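Rulero R2 양팔 작업 스테이션 사용 설명서

홈 | 제품 | 설명서 | 다운로드 | 고객 지원

제4장 식음료 상차림 작업의 설치 및 설정
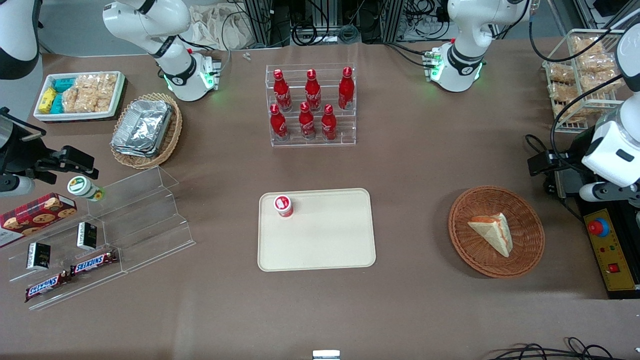 4.1 적용 범위

본 장은 Rulero R2 양팔 작업 스테이션을 식음료 상차림 작업에 사용하기 위한 설치, 물품 배치, 위치 등록 및 시운전 절차를 규정한다. 상차림 작업이란 진열대, 바구니 및 쟁반에 놓인 음료와 간식을 집어 작업대 중앙의 제공용 쟁반으로 옮기는 작업을 말한다. 칼, 가열 기구 또는 뚜껑이 없는 액체 용기를 다루는 작업은 본 장의 적용 범위에 포함되지 않는다.

설치 담당자는 제2장(안전) 및 제3장(본체 조립)의 절차를 모두 완료한 후 본 장의 절차를 시작하여야 한다. 본 장에서 사용하는 왼팔과 오른팔의 구분은 로봇을 기준으로 한다. 작업대 맞은편에서 로봇을 마주 보는 경우 좌우가 반대로 보이므로 티칭 단말기의 팔 선택 표시를 반드시 확인한다.

4.2 작업 전 점검

1. 작업대가 수평으로 고정되어 있는지 확인한다. 작업대를 손으로 밀었을 때 흔들림이 있으면 다리의 조절 볼트를 다시 조인다.

2. 양팔 베이스의 고정 상태를 점검한다. 브래킷의 체결 볼트에는 제3장에서 표시한 조임 확인선이 일치하여야 한다.

3. 상판 위에 남은 나사, 공구 및 포장재를 수거한다. 작은 체결 부품도 남겨 두지 않는다.

4. 비상 정지 버튼이 장착된 노란색 조작함을 작업자의 손이 닿는 작업대 가장자리에 둔다. 조작함 앞에는 진열대나 바구니를 놓지 않는다.

5. 전원을 투입하고 양팔 베이스의 상태 표시등이 녹색으로 점등되는지 확인한다. 표시등이 녹색이 아닌 경우 제9장의 고장 진단표를 따른다.

6. 비상 정지 버튼을 눌러 양팔의 구동 전원이 차단되는지 시험한다. 시험 후 버튼을 해제하고 단말기에서 재기동을 승인한다.

주의: 비상 정지 시험은 교대 근무가 시작될 때마다 실시한다. 시험을 생략한 상태에서 자동 운전을 시작하여서는 아니 된다.

4.3 물품 배치

표준 배치는 Rokum 배치 프로그램의 '상차림 기본' 항목에 저장되어 있다. 현장의 물품 구성이 표준과 다른 경우에도 다음 순서를 지킨다.

1. 제공용 쟁반을 작업대 중앙에 놓는다. 모서리가 둥글고 테두리가 올라온 직사각형 쟁반을 권장한다. 쟁반의 긴 변은 작업대의 앞 모서리와 평행하게 맞춘다.

2. 쟁반 뒤쪽에 계단식 투명 병 진열대를 놓는다. 병은 두 줄로 세우고, 뒷줄을 높은 단에, 앞줄을 낮은 단에 배치한다. 같은 줄에는 동일한 규격의 병만 세운다.

3. 막대형 초콜릿, 소형 상자 및 작은 병은 계단식 투명 진열대의 각 단에 나누어 놓는다. 물품끼리 겹쳐 놓지 않는다.

4. 샌드위치는 둥근 바구니에 담아 쟁반 옆에 둔다. 바구니의 테두리가 쟁반의 테두리와 닿지 않도록 간격을 둔다.

5. 알루미늄 포일 용기는 타원형 바구니에 포개어 놓는다. 찌그러져 서로 끼인 용기는 미리 제거한다.

6. 봉지 과자는 철망 선반 또는 테두리가 있는 직사각형 쟁반에 정리한다. 철망 선반을 사용하는 경우 팔의 케이블이 선반에 걸리지 않는지 팔을 천천히 움직여 확인한다.

참고: 투명 아크릴 진열대는 조명 조건에 따라 깊이 측정값이 불안정할 수 있다. 이 경우 단말기의 '투명체 보정'을 켜고 각 단의 높이를 직접 입력한다.

참고: 포일 용기와 투명 포장 봉지는 빛을 반사한다. 인식 오류가 반복되면 조명의 각도를 먼저 조정하고, 그 후에 인식 감도를 변경한다.

4.4 그리퍼 및 케이블 점검

1. 구동 전원을 차단한 상태에서 양쪽 그리퍼의 손가락 체결부를 손으로 흔들어 본다. 유격이 느껴지면 제3장의 규정 토크로 다시 조인다.

2. 손가락 안쪽 면의 이물질을 마른 천으로 닦는다. 용제를 사용하지 않는다.

3. 손목 옆으로 늘어진 케이블의 여유 길이를 확인한다. 손목을 양방향 끝까지 회전시켰을 때 케이블이 당겨지거나 물품 위를 쓸고 지나가지 않아야 한다.

4. 작업대 위를 지나는 케이블은 팔의 동작 범위 밖으로 모아 고정한다.

경고: 손가락 사이에 손을 넣은 상태로 그리퍼 시험을 실행하지 않는다. 끼임으로 인한 부상의 위험이 있다.

4.5 집기 위치 등록

1. 단말기에서 '작업 > 상차림 > 위치 등록'을 선택한다.

2. 등록할 물품의 종류를 선택한다. 목록에 없는 물품은 '신규 물품'으로 추가하고 폭, 높이 및 포장 형태를 입력한다.

3. 담당 팔을 지정한다. 한 물품에 양팔을 동시에 지정할 수 없으며, 쟁반 상부는 양팔의 공유 구역으로 자동 설정된다.

4. 수동 안내 방식으로 그리퍼를 물품의 바로 위까지 이동시킨 후 '접근점 저장'을 누른다.

5. 그리퍼를 집기 높이까지 내리고 '집기점 저장'을 누른다. 병은 뚜껑이 아닌 몸통을 잡는 위치로 등록한다.

6. 쟁반 위의 놓기 위치를 지정한다. 컵과 병의 놓기 위치는 쟁반 테두리에서 충분히 떨어져야 한다.

7. 모든 물품의 등록이 끝나면 '간섭 검사'를 실행한다. 간섭이 표시된 경로는 접근점을 높여 다시 저장한다.

샌드위치와 같이 변형되기 쉬운 물품에는 '약한 파지' 설정을 적용한다. 봉지 과자에는 '봉지 파지' 설정을 적용하고, 내용물이 적은 쪽의 포장 가장자리를 집기점으로 선택한다.

4.6 시운전

1. 작업자는 작업대의 동작 구역 밖으로 물러난다.

2. 운전 방식을 '단계 실행'으로 설정하고 최저 속도를 선택한다.

3. 물품별로 집기와 놓기를 5회 실시한다. 5회 모두 정상 종료된 물품만 자동 운전 목록에 추가할 수 있다.

4. 동일 물품에서 실패가 2회 발생하면 시운전을 중단하고 4.5의 절차에 따라 집기점을 다시 등록한다.

5. 양팔 연속 동작을 실행하여 공유 구역에서 한쪽 팔이 대기하는지 확인한다.

6. 시운전 결과를 저장하고 설치 확인서에 담당자의 성명을 기재한다.

주의: 떨어진 물품을 치우기 위하여 동작 구역에 손을 넣을 때에는 반드시 비상 정지 버튼을 먼저 누른다. 일시 정지 상태는 정지 상태로 간주하지 아니한다.

4.7 오류 표시 및 조치

오류 268: 집기점에서 물품이 검출되지 않음. 물품의 위치와 보충 상태를 확인하고 해당 단계를 다시 실행한다.

오류 1383: 공유 구역 진입 순서 충돌. 양팔을 대기 자세로 복귀시킨 후 간섭 검사를 다시 실행한다. 오류가 계속되면 운전 기록을 저장하여 고객 지원 부서에 제출한다.

4.8 개정 및 문의

본 장의 기술 검토는 Sevim Kahraman이, 안전 절차의 승인은 Elango Nair가 담당하였다. 개정 내용은 2월 27일 일요일부터 적용된다. 종전의 설치 확인서 양식은 4월 말까지 병행하여 사용할 수 있다.

관련 문서

Rulero R2 제3장 본체 조립 및 브래킷 체결
Rulero R2 제5장 자동 운전과 물품 보충
Rulero R2 제9장 고장 진단표
Rokum 배치 프로그램 시작 안내
Ertürk 그리퍼 손가락 교체 지침
Divau 조명 설치 및 각도 조정 안내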